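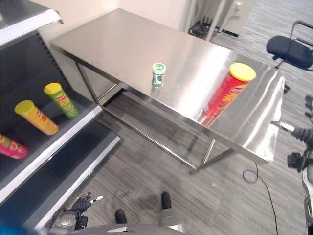

Cold chain: what changes for vaccine fridges from April

Clinics in the Sinthorpe health district that hold publicly funded vaccine will move to the revised storage procedure in April. The revision covers purpose-built vaccine refrigerators, data loggers and the handling of stock after a temperature excursion. Domestic and bar fridges were excluded under the previous version and remain excluded.

The acceptable range is unchanged at +2 °C to +8 °C. The recording requirement is new. Minimum and maximum temperatures must still be read and signed for twice a day, at opening and before close, but the logger interval drops to five minutes and the file must be downloaded weekly. Friday is the suggested day, so that a drift is picked up before the fridge sits unattended over the weekend. Sites that already download daily need not change anything.

Loggers

The district has approved two models for purchase through the usual catalogue, the Kimaro single-probe unit and the Brikimis dual-probe unit. Either is acceptable for a fridge holding up to 1000 doses. Larger fridges require the dual-probe unit, with one probe on the middle shelf and the second at the point identified as coldest during mapping. Probes go in among the vaccine cartons. They should not touch the rear wall, the evaporator plate or the door liner.

Older loggers may stay in service until their calibration certificate lapses. Accuracy must be within 0.5 °C. An ice-slurry check is accepted as an interim measure only and does not replace calibration. Record the slurry reading on the back of the monthly chart, with the serial number of the logger and the initials of whoever did the check.

Excursions

Any reading outside the range is to be reported, with one exception: a rise to no more than +12 °C lasting 15 minutes or less, where the cause is restocking or a stock count. Those events are noted on the chart and closed at site level.

For everything else:

Isolate the affected stock in a working fridge and label it "Do not use, do not discard".
Download the logger file before resetting the display.
Email the file and a stock list (brand, batch, expiry, doses) to the cold chain desk.
Wait for written advice before using or discarding any vaccine.

Rukhsana Chaudhry at the cold chain desk asks that stock lists be sent as a spreadsheet. Photographs of cartons have to be transcribed by hand, and batch numbers are often unreadable. Previous excursions must be listed for each batch, as exposure is cumulative. Freezing is the more serious fault for the aluminium-adjuvanted products, including HPV, hepatitis B and the diphtheria-tetanus-pertussis combinations. A vial that has been frozen can look normal after thawing, and appearance is not to be used as evidence either way.

Power and transport

Over 100 sites returned the backup survey. The most common gap was a written plan naming a second location for stock. Every site must now hold one, agreed with the receiving site and reviewed annually. Clinics on the Jostano road that share a feeder line should nominate a receiving site off that line.

Hard-walled coolers must be pre-chilled and the ice packs conditioned until water moves inside them when shaken. Put an insulating layer between packs and vaccine, and a logger in every cooler regardless of trip length. Outreach staff should check the display every 15 minutes for the first two hours, then hourly.

Self-audit

The self-audit form has been reissued with the mapping section moved to the front. Mapping is required at installation, after a repair and after relocation of the fridge, including moves within the same room. Kazuhiro Nakajima can lend mapping kits to sites without spare loggers; allow a week for the courier in each direction.

Completed forms go to Natalie Penrose in the immunisation program office. Forms on the old template will be accepted until the end of April. Questions about ordering loggers should go to I-seul Yeo in procurement, quoting the clinic's vaccine account number.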